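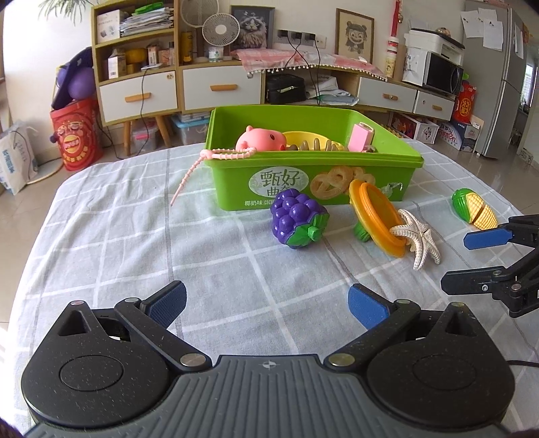

About us

Biston is a small company that tries to find out whether machines can do chores. Ordinary ones. Putting toys back in a bin, folding tea towels, emptying a crate of parts onto a shelf in the right order. We have been at it long enough to have opinions and we are going to put some of them on this page, as people keep writing in with the same three or four questions.

Short answer, before you scroll. Some chores, yes, slowly. Most chores, no. A few we thought would be hard are nearly there and a few we thought were easy are miles off.

What we do

Two halves to the company. Suvarna is the household side — tidying, laundry, kitchen odds and ends. Lindus is the shop-floor side, which means kitting, bin picking, packing small orders, that sort of thing. Same people mostly, same kit mostly, different mess.

We don't build robots. We collect demonstrations of people doing jobs with grippers, train on them, then test what comes out on arms other firms make. Then we write down how it went and send the customer the whole lot, including the bits that went badly.

Where things stand at home

Tidying toys away is the job we get asked about most. Parents, obviously. Also nurseries, and one very patient playgroup. So it's the job we've put the most hours into. Our main tidy-up set is now 800 demonstrations long and still growing.

Toys are awkward. Every one is a different shape, half of them roll, and anything on a strap or a string is misery. A block is fine. A plastic pig is fine if it's standing up. A starfish lying flat on a cloth is a different matter, you need to get a fingertip under the edge without dragging the cloth along with it, and people do this without thinking and machines do not. Beads are worse again. Let go of a string of beads over a bin and half of it goes in, and the other half hangs over the rim, and is that tidy or not? We argued for most of an afternoon. (We decided not.)

Then there's the two-hands question. A lot of household work needs one hand to hold and one to do. Lids, bags, anything with a zip. We moved to pairs of grippers for nearly everything under Suvarna last year and would not go back, though it doubles the ways a thing can go wrong.

Laundry: towels and flannels good, shirts poor, fitted sheets please don't ask.

Washing up: we don't do it. Water, glass, and electrics. Maybe later.

Hoovering: solved by other people, go and buy one.

Where things stand on the shop floor

Better, on the whole. The parts are the same every day, the light is the same, and there isn't a cat. Our longest running Lindus trial is with Prakance, who pack spares for garden machinery, and the arm there does one bench's worth of picking in a shift with a person checking. It handles 140 different part numbers at the moment. It is slower than the person. It doesn't mind being slower, and the person now does the awkward orders, which they tell us they prefer.

What it can't do is cope when a supplier changes the bag. Same part, shinier bag, and the whole thing goes to pot for a week untill we've collected more examples. We say this to every new customer at the first meeting. A couple have gone quiet afterwards, fair enough.

How we test

Real rooms. That's the main thing. We did our early work on a clean white table with a lamp over it and got lovely numbers, then took the same model to a living room with a patterned tablecloth and it fell apart. So now we work in homes and rooms kept like homes, with shelves full of papers, bags left where they were dropped, fridge doors covered in notes. Food packets and tubs in whatever language they came in. Nothing gets cleared away for us except what's hot, sharp or private.

A test is 70 goes at the same chore with the items shuffled each time. We count a go as done if a person coming in afterwards would leave it alone. If they'd reach over and fix something, it's a fail. Harsh but it's the only rule we've found that matches what people mean by tidy.

Last full round on toys was 775 goes over several rooms, all written up and free to read, fails included. Ask and we'll send it. It's long and the tables need a tidy of their own.

What we won't say

That you'll have a machine doing your housework by Christmas. We've been asked to say it, for a brochure, and didn't.

We also won't give you one big percentage. Done on which toys? On what table? A number with no room attached to it isn't much use to anyone trying to decide whether to spend money.

Working with us

If you run a workshop, stockroom or packing line and have a dull repetitive job, send us a short video of somebody doing it. Phone video is fine. Include the bit where it goes wrong. We'll tell you whether it's worth a trial, and quite often the answer is no, or a better shelf.

If you're at home and would like us to come and work in your front room, there's a list. We pay for the time. We bring the grippers and a lot of cable, you supply the clutter. Households with stairs, small rooms and too many things especialy welcome.

If you're looking for a job — we take on demonstrators in January and again when there's more work. No background in any of this needed. Steady hands, fair amount of patience, not bothered by picking up the same plastic grapes all morning. Training is a day and paid.

Where to find us

Unit at the back of the yard, green door, bell doesn't always work so knock. Deliveries before lunch please. Email is quicker than phone, we're usually holding something.

Page last updated January 10, 2026. The kitchen section needs redoing, will get to it.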